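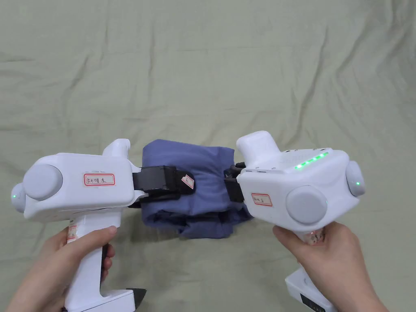 Section 4: Your First Few Loads

By now your Prerholm compact washer should be standing level in its new home, with the shipping bolts out and both hoses hand-tight. If any of that is still waiting for you, please go back to Section 3 and take your time with it. We know how tempting it is to toss in a pile of clothes the minute the water is connected (we have all done it), but a quiet half hour now will make for a much happier washer later on.

Before anything else, run the drum empty once. Each washer is tested with water before it leaves our Nalmont plant, and a little of that water may still be sitting in the pump.

1. Turn on the cold water tap slowly and look at both ends of the hose. A drip at the tap usually means the rubber washer inside the fitting has slipped sideways.
2. Close the door until you hear the click.
3. Press Power, then turn the dial to Drum Rinse.
4. Press and hold Start until the light stops blinking. The cycle takes 90 minutes, and you are welcome to wander off and have lunch.
5. When the chime plays, wait for the door light to go out before you pull the handle.

Note: A faint rubbery smell during this first run is normal and should be gone by the second or third load. Leave the door ajar overnight if it bothers you.

CAUTION: The heater draws up to 2,000 watts. Plug the washer straight into a grounded wall outlet. Do not use an extension cord or a power strip, even for one load.

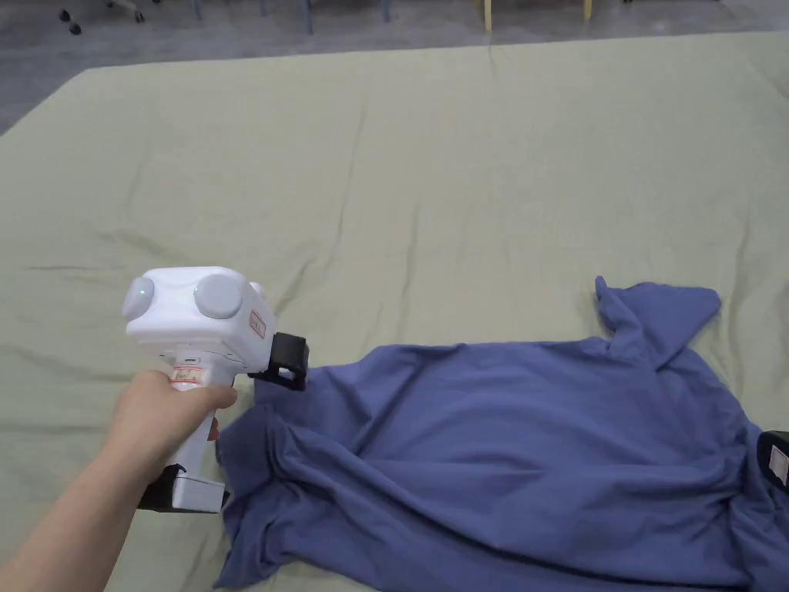 Sorting comes next, and everyone has their own way of going about it. If you already have a system that you like, keep it! For those starting fresh, we suggest splitting things by weight first and color second. Jeans and bath towels hold a great deal of water and will pull a load of thin shirts off to one side of the drum, and then the washer has to stop and rebalance itself before it can spin.

1. Empty the pockets and close the zippers.
2. Turn printed shirts and dark cotton inside out.
3. Shake each piece open before it goes into the drum.
4. Fill the drum loosely. You should be able to lay your hand flat on top of the clothes without pushing down.

Sheets deserve a word of their own. A large fitted sheet loves to swallow socks and T-shirts in its corners, so wash bedding by itself whenever you can.

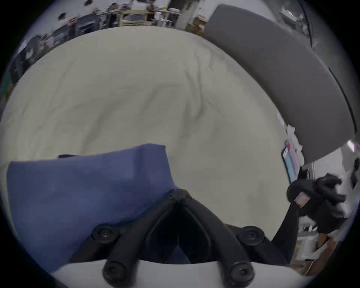 The detergent drawer has two cups, and the one on the left is for the main wash. Use the short line for everyday loads and the tall line for muddy or greasy ones. The cup on the right is for softener, and it can stay empty forever if you don't care for the stuff.

Note: Use high-efficiency detergent only. If suds show up in the drawer, choose Extra Rinse and cut the amount in half next time.

When the cycle is over, take the clothes out soon and give each one a good snap before hanging it or moving it to the dryer.
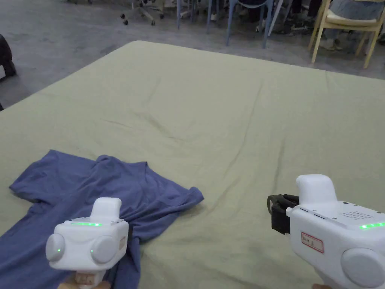
Cotton that has been left in a heap can be freshened with the Steam Touch cycle, provided your model has one. Look for the small cloud next to the dial. Owners of the Cernholm base model can get much the same result by running Rinse and Spin with a damp washcloth added to the load.

If the display shows code 143, the drain filter needs cleaning. Turn the washer off, set a shallow pan under the lower panel, and follow the steps in Section 6.

Prerholm Compact Washer Owner's Guide, revised June 2022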